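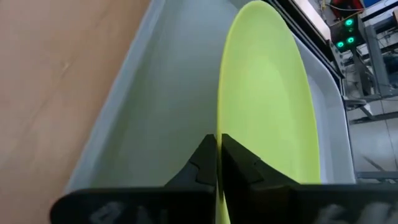 Section 6: Clearing and resetting the table

I wrote this part after a few people asked me how I keep the Plurnow table set from turning into a jumble by the end of lunch. It's a short job once you've done it a few times, and you don't need anything you don't already have out. If you skipped the unpacking section, go back and read it first (the plates need a wash before their first use, please!).

What you'll want within reach

The gray tray, your plates, your flatware, a soft cloth and a small bowl of warm soapy water. I keep the Kuvetti liner mat nearby too, but that's an extra and you can do everything below without it.

Clearing

1. Slide the tray to the back of the table and leave the front open. You want a good stretch of bare tabletop to work on.

2. Scrape the plates into the trash or compost. Get the rim as well, where sauce likes to hide.

3. Pick up each plate by the rim and lower it into the tray on its edge. I go slowly here — these plates are light and they like to roll if you let go early.

4. Turn all the plates to face the same way. It looks fussy, but you'll fit more in and they'll come out without catching on each other.

5. Leave the forks and spoons for last.

Note: The tray holds 6 plates on edge. You can squeeze in another one and I have done it, but then you'll be fighting to get the first one out.

Caution: Don't carry a full tray by one end. Both hands, every time. And don't put hot pans in it, ever. I melted a nice soft dent into my first one that way.
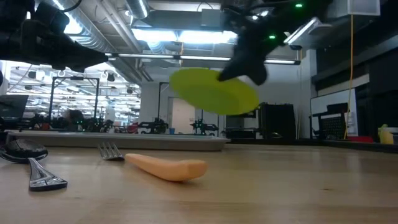

Padum Shared Kitchen Team

Flatware

6. Lay the forks and spoons flat on the table with a bit of space between them. Mixed sets are fine. A fork with a thick, soft orange handle and a dark metal spoon with an ornate handle can share a table perfectly well, they just don't get washed the same way.

7. Wash anything with a soft handle by hand and dry it right away. Water can creep in where the handle meets the metal, so give that spot an extra wipe.

8. Fancy handles get a soft toothbrush. Plain ones can go with everything else.

Caution: No scouring pads on dark or shiny finishes! The scratches stay.

Wiping down and resetting

9. Wipe the wood with a damp cloth, along the grain, then go over it again with a dry one. If you use MacDonald table oil, save it for the evening so it has all night to soak in.

10. Set a plate down at each place, rim side up, fork to the left and spoon to the right. Left-handed folks at your table may want to swap.

11. Rinse the tray, turn it upside down and let it air dry before you put it away.

Note: Spare plates are part number 3437 and the tray is 585. The numbers are easy to mix up on the order form, so read them twice. We change the form every June, so grab a fresh copy if yours has been in a drawer for a while.

If a plate still looks cloudy after washing, go to Section 7, Stains and Cloudy Spots.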